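Re: [filmtalk] How does Durketis know the letter is a fake?
From: Rafferty Abernathy
Date: 30 Dec 2018

Tran wrote:
> In the vault scene Durketis looks at the letter for maybe 3
> seconds and says it wasn't written by Botero. How could he
> know? He doesn't even have another letter to compare it to.

He does have one, but it goes by fast. In the hotel scene Botero signs the register and Durketis is standing at the desk. The signature has a long bar on the t. The one on the letter has a short bar – you can see it when Vuker holds it up to the lamp. 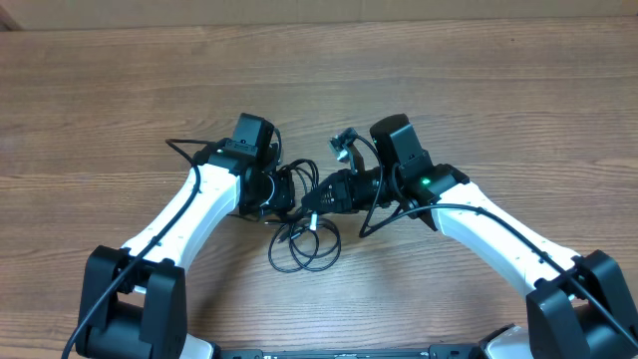

Table, both arms

The date is wrong too. Botero leaves the city in October, and the letter is dated after that but has the city address at the top. Durketis carried his bags to the train, so he knows.

I don't think the 400 in the last line is a clue. Vuker asks for 600 later on and the script never goes back to it.

Other things to check if you watch it again:

1. The register, right after the elevator opens.

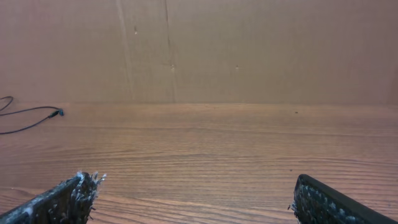 2. The lamp shot in the vault. Pause it, the letter is only up for a moment.

3. The train platform, for the bags.

Rafferty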